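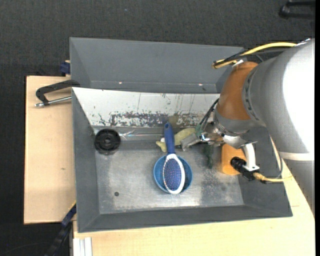
Toledo wants to know why the bin can't just be repainted and put back by Friday's standards, i.e. quick. Their note says the white wall has been shedding since September and they're picking flakes out of everything that goes through it, and could we please look at the metal before anyone opens a can of paint. Fair enough. They also say the floor is fine. Not so sure.

February 4, 2018

Bin on the light table since first thing. Gray outside, white on the back slope, bare metal floor. Stuff still in it, so doing the contents first, then the shell.

Contents, as far as I got:
blue bowl, round. Keep, goes in the kitchen crate
paddle brush, blue handle, white frame. Was lying across the bowl. Keep if the pad cleans up, otherwise bin it (the other kind of bin)
black round thing, like a wheel, back left corner. Doesn't match any of the carts I checked. Put it in the odd parts drawer with a tag
clear plastic strip along the foot of the white wall. Trash, unless it's meant to be a liner?? ask Toledo
soft yellow-green thing, toy by the look of it, behind the bowl. Lost property shelf

Hair in brushes: comb it out dry first, then warm water and dish soap, bristles down on a towel overnight. Don't soak the pad, water gets in behind and never comes out. I ruined one that way.

Shell.
White wall is the bad part. Thin vertical scratches plus dark flecks higher up, those I can live with. Low down there's a wide patch where the paint has gone, dark gray and brownish underneath. Brownish could be rust, could be old primer or just dirt. Won't know till I scrape. Want to try the Vustilon stripper on a corner first, had good luck with it on the Nulstead shelves — but those were flat and this slopes, so it will run. Mask the floor before, not after.

Floor: scuffed, streaks all over, cloudy dark smudges on the right side. Tried to decide if the smudges are grease or staining just by looking and gave up. Wipe with degreaser, then see. Small round hole in the left front part. Drain? Bolt missing? No idea. If it's a drain it wants to stay open, so no filler in it until Toledo answers.

Outside gray looks OK. Leave it alone.

Plan
1. empty it, sort as above
2. vacuum the flakes, soft brush head. No compressed air, it goes everywhere and the carpet in here holds on to all of it
3. degrease floor and white wall
4. scrape the bare patch, look at the color of what's under it
5. if rust: sand 60 grit, then 96... no, we don't have 96, that's the shelf number. 60 then whatever fine we've got
6. prime, wait 16 hours, top coat. White again I guess, they like to see the small stuff against it

Paint: one can of the Skudia enamel left, on shelf 96, lid is stuck. Recieved two in September so somebody used one and didnt write it down. Please write it down. Label says 336 hours to full cure, so two weeks before anything heavy gets dropped in. Toledo won't like that. Could skip paint altogether and put a loose rubber sheet against the wall, cheaper and easy to swap when it wears. Will offer both.

Drop sheet under the table before scraping!! Carpet is dark and white chips show up like snow, last time it took three goes with the vacuum.

Still open: hole, plastic strip, what the wheel belongs to. Emailed Toledo on the first two. Degreaser is nearly out as well, add to order with sandpaper and one more roll of the wide tape.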